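Tagged: caregiving, family, long thread

1/ ok so. six weeks of running my dad's meds after his hospital stay. writing this down before I forget it all. thread

2/ first thing, get the discharge list on PAPER. ours had 11 lines on it and two were the same drug under different names. pharmacist at Moncrieff caught it, not me, not the ward

3/ ask for everything to be refilled on the same day. took three phone calls. before that I was driving to Moncrieff every four days, 40 minutes each way, for one refill at a time

4/ insurance. oh boy. first bill said $277 for a thing that was $60 last January. called, held, got cut off, called again. ask them for the "tier exception form," use those words. still waiting on teh answer but they opened a case

5/ one spot for the meds. not the kitchen windowsill, not his coat pocket, not the car. one spot, and whatever he still has to take today stands in it. when he's had it, it goes back in the cupboard

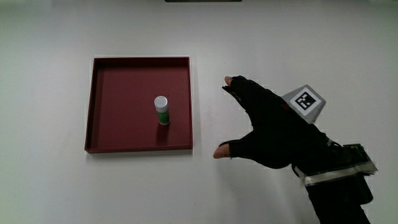
6/ write down the time he took it. on paper, by the phone. I tried the Fodau app, he hated it, I hated it, it beeped through a funeral. spiral notebook has been fine

7/ old stuff. we had a shoebox going back years. the Teven police station has a drop box in the lobby, no questions, in and out in a minute. peel the labels first if you care about that

8/ grapefruit. look it up for every single one. he had been eating one every morning adn no one had asked

9/ get your name on the file at the doctor's office while he can still sign for it. without that they can't tell you anything, not even if the appointment moved

10/ my sister does Sundays now. should've asked her in week one. she said yes before I finished the sentence

11/ that's all I've got, dryer's buzzing. if you know a decent way to get eye drops into a man who flinches, replies are open

2242 likes · 60 replies · Share

More from this account
Stair rails: what we paid in Teven
Fodau vs a notebook, one month in
Questions I forgot to ask at discharge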